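Teleop Demos FAQ — Pirzada bench, Drotthorpe site

For new operators. Read before your first shift, then ask Niloufar if still stuck. Last touched in December by Noreen, so some of it may be out of date.

Do I need to know robotics?
No. You need two working hands and some patience. Most people are ok after one shift, good after a week.

How long is a demo?
Depends on the task. Towel ones are capped at 144 seconds, then the recorder stops on its own. If you hit the cap, discard and go again. Don't rush the last bit to beat it.

How many per shift?
40 keepers. Not 40 attempts — keepers. If you're way under by lunch tell Khurram, he'll swap your task.

Gloves or leader arms?
Gloves for anything with cloth. Leader arms for drawers, doors, pushing stuff. Nerlow gloves come in two sizes, check the tag in the cuff. Recalibrate every time you put them back on, yes even after a bathroom break.

What counts as a good towel demo?
Towel over the bar, both hands let go, arms back to rest. Doesn't have to be pretty. Uneven is fine, folded over on itself is fine. On the floor is a fail. Work the cloth from its edges, one hand each side, and keep your fingers off the bar — the hands don't feel much and you will pull on the bracket without knowing it. 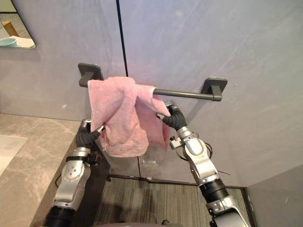 Can I pause in the middle?
Short pause ok, a second or two. Longer and the policy learns to stand there. If someone talks to you, discard.

I fumbled but recovered. Keep it?
Keep it and tag it "recovery". We want those. Arsalan's set of 61 recoveries helped more then anything else we added this fall.

One hand lost grip, the other still has it?
Same thing. Regrab, carry on, tag it. If you had to reach in with your real hand, discard, no exceptions.

Video lags. What now?
Stop moving first. Then foot pedal, left side. Wait for the green light. If it happens twice in an hour write it in the log and switch stations.

Can I guide the arms by hand instead?
Only in Barnurura mode, and only for teaching single poses. Arms go limp-ish, so hold them before you hit the switch. Never with a glove session open.

Where do the files go?
They upload by themselves at the end of shift. Don't rename anything. Error 2047 means the disk is full, call Tanveer Arain, don't delete stuff to make room.

My wrists hurt.
Stop. Take the gloves off, tell whoever is on desk. Breaks are paid and dont count against your keepers.

Who signs off my first batch?
Niloufar Sharifi, usually by 4 pm. She'll send back notes on the bad ones. Read them before starting the next batch.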